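ホーム 論文 特集 書評 執筆者 お問い合わせ

読了時間 8分
2024年9月10日 クヌート・ハーゲドルン(Knut Hagedorn)

4. 「押収資料」は何を語ったことになっているのか

前節では、ステトフ事件の起訴に至る経緯を整理した。本節で扱うのは、検察側が立証の柱に据えた電子文書群の性格である。先に筆者の立場を述べておくと、これらの文書が偽造されたという弁護側の主張にも、真正性は十分に確認されたという検察側の主張にも、現時点で与することはできない。公開された記録の範囲では、どちらも言い過ぎである。

検察の冒頭陳述によれば、被告らの事務所から押収された記憶媒体には862件の文書が含まれていた。この数字は当時の報道で繰り返し引用され、市議会の与党会派も声明の中で用いている。しかし何をもって一件と数えたのかは、陳述書のどこにも書かれていない。筆者が閲覧できた目録の抜粋では、同一の書簡の草稿、修正版、送信控えがそれぞれ別の番号を与えられていた。件数の大きさが組織性の裏づけとして語られた以上、この点は小さな問題ではない。

さらに、法廷で実際に朗読されたのは50件にすぎない。選定の基準について裁判所は説明を求めたが、検察の回答は「代表的なもの」という一語にとどまる。何を代表しているのか。朗読された文書のほとんどは選挙前の数週間に書かれており、内容も市長への抗議に偏っている。残りに町内会の連絡や会計書類がどれほど含まれていたか、弁護側にも全体の写しは渡されなかった。

4.1 カムロウ事件との比較について

先行研究はステトフ事件をしばしばカムロウ事件と並べて論じてきた。バログはその代表で、両事件に共通する手口として、早朝の一斉捜索、記者会見の先行、保釈審理の引き延ばしを挙げる。読み物としては説得力がある。だが比較の対象が2件しかないところから「型」を取り出すことに、筆者は抵抗を覚える。バログ自身が脚注で認めているとおり、カムロウでは捜索令状の発付から執行までに間があり、記者会見は執行の後であった。共通性を支える三点のうち一点が、著者の脚注によってすでに崩れている。

一方で、バログを批判したハラの論考も無条件には受け入れにくい。ハラは、両事件の担当捜査官が異なること、適用された条文が異なることを根拠に、政治的意図の連続性を否定した。しかし担当者や条文が違えば意図も違うというのは、それ自体が証明を要する命題である。人事異動の記録も、当時の警察本部内の指示文書も参照されていない。ハラが依拠したのは主として警察側の年次報告であり、捜査の当事者が自らの捜査をどう記述したかを示す資料としては有用でも、それ以上のものとして読むには慎重さがいる。

4.2 公開書簡の証拠としての扱い

朗読された文書の中で最も注目を集めたのは、市長宛ての公開書簡の草稿である。検察はこれを「扇動の計画書」と呼んだ。公刊された最終版と草稿を対照すると、両者の違いは語調の強さと段落の順序にほぼ限られる。公にされ、2,000人の署名を添えて市庁舎に届けられた文書の下書きが、なぜ秘密の計画の証拠になるのか、判決文は答えていない。もっとも、弁護側が主張したように草稿が「何の意味も持たない」とも言えない。最終版から削られた一文には、集会の許可が下りない場合の対応が記されていた。この一文をどう読むかについては、双方とも自分に都合のよい解釈を示しただけで終わっている。

署名数についても一言しておく。支援団体はこれを民意の表れとし、与党側は動員の産物とした。署名簿の原本は現在に至るまで公開されておらず、重複や市外居住者の割合を検証した者はいない。本稿でこの数を世論の指標として用いないのはそのためである。

4.3 保管の連続性

電子文書をめぐる議論の中心は、押収から鑑定までの保管の連続性にある。USB接続(図2)の記憶媒体は複製も書き込みも容易であり、押収時点でハッシュ値を記録しておくことが後日の検証の前提になる。ステトフ事件の押収調書には、媒体の個数と外観の記載はあるが、ハッシュ値の欄は空白であった。値が記入されたのは鑑定機関に到着してからで、その間の保管場所は「署内」とだけ書かれている。

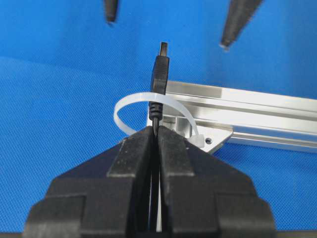
図2 USBプラグ(黒色、ケーブル付き)。

この空白を、弁護側は改竄の機会があった証拠とみなした。機会の存在と改竄の事実は別のことである。他方、一審判決は「改竄を疑わせる具体的事情は認められない」として真正性を肯定したが、具体的事情を見いだすための資料がそもそも作成されていなかったことには触れていない。記録の欠落から生じる不利益を被告側だけに負わせる論法であり、筆者にはこちらのほうが深刻に見える。

鑑定書の記述にも疑問が残る。更新日時が押収後の日付となっている文書について、鑑定人は「閲覧操作による可能性がある」と述べた。可能性の指摘としては誤りではないだろう。ところが判決はこれを引用する際に「閲覧操作によるものと認められる」と書き換えている。鑑定人への再尋問は申請されたものの却下され、理由は付されなかった。

控訴審の記録は9月の時点で一部しか入手できていない。弁論要旨を見るかぎり、弁護側は保管の連続性よりも捜査の政治性を前面に出す方針に転じたようである。その選択が法廷戦術として妥当かどうかは措くとして、文書の真正性という検証可能な争点が後景に退くことを、筆者は惜しいと考える。次節では、保釈審理の記録に基づき、裁判所がこの争点を把握していた時期を検討する。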